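The Records That Went Missing in Plain Sight
Nov 2, 2019

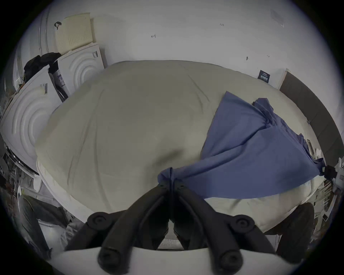 Blue cloth, bunched up on the bed.

I spent most of the summer with a box of cassettes on my kitchen counter, and I want to tell you about them before the cold weather gets here and I start writing about holiday concerts like everybody else.

The tapes came from Rachid Benkirane, who played bass in a wedding band here in Allville when I was too young to stay up for the second set. There are a lot of hiss and a lot of clinking glasses on them. There is also some of the best singing I have heard from this town, and almost all of it is by women whose names never made it onto a poster.

The one I keep going back to is Kenza Benjelloun. If you grew up on the east side you may have heard her at a cousin's engagement party and had no idea she wrote her own songs. She did, at least 2 tapes' worth. One is about the bus to the cannery, and it has a verse about a foreman that made me laugh out loud and then rewind to make sure I'd heard it right (I had, and no, I can't print it). Another, "Letter to Britia," is addressed to a sister she hadn't seen since they were girls. It's just her and a hand drum until the oud comes in, very late, and I've played it in the car so many times that my son now sings the drum part at dinner.

What bugs me is how often I read that North African music in this part of the state started with the festival crowd. I like the festival crowd! I go every April, I buy the T-shirt. But the program notes last spring talked about "a scene coming out of nowhere," and there was Hicham Belkadi on the main stage playing a tune that is on side B of Rachid's third cassette, almost note for note. I asked Hicham about it afterward. He learned it from his uncle, and his uncle learned it at a wedding. He'd always figured it was an old song from back home. I played him Kenza's version on my phone in the parking lot and he stood there with his amp still in his arms until it was over.

So why don't we know this stuff? Money, mostly. There was one label that would press records for immigrant bands around here, El Sherbiny, and it worked out of the back of a furniture store. You paid for 300 copies up front, and you sold them yourself out of the trunk of a car. The men in the bands could sometimes scrape that together. Kenza told me she asked once, was told to come back with a husband who could sign, and went home and bought a tape recorder instead. She said this while looking for the sugar, as if it was a story about somebody else.

She still sings, by the way. Her voice is lower now and she takes her time with it. Naima Farouk, who is half her age and runs the Povotier on Mill Street, has been after her for months to do a proper evening there, and Kenza has finally said yes to a short set. No date yet — I'll put it in the next issue the minute I have one. Said El Idrissi will be on oud. He's the one coming in late on "Letter to Britia," and he says he plans to come in even later this time.

Meanwhile we're getting the tapes copied before they fall apart. Two have already snapped, and the studio wants $400 to do the whole box properly. We're a little over halfway. There's a jar by the register at the Povotier, next to the mints.

And please, go look in your closets. Rachid thinks there are more of these around, in shoe boxes and glove compartments, with somebody's wedding written on the label in ballpoint. I don't care if the sound is awful. I don't care if your uncle talks through the whole thing. Write to me at the newsletter address or catch me at the library — I'm there most mornings, and I'll have a tape player with me.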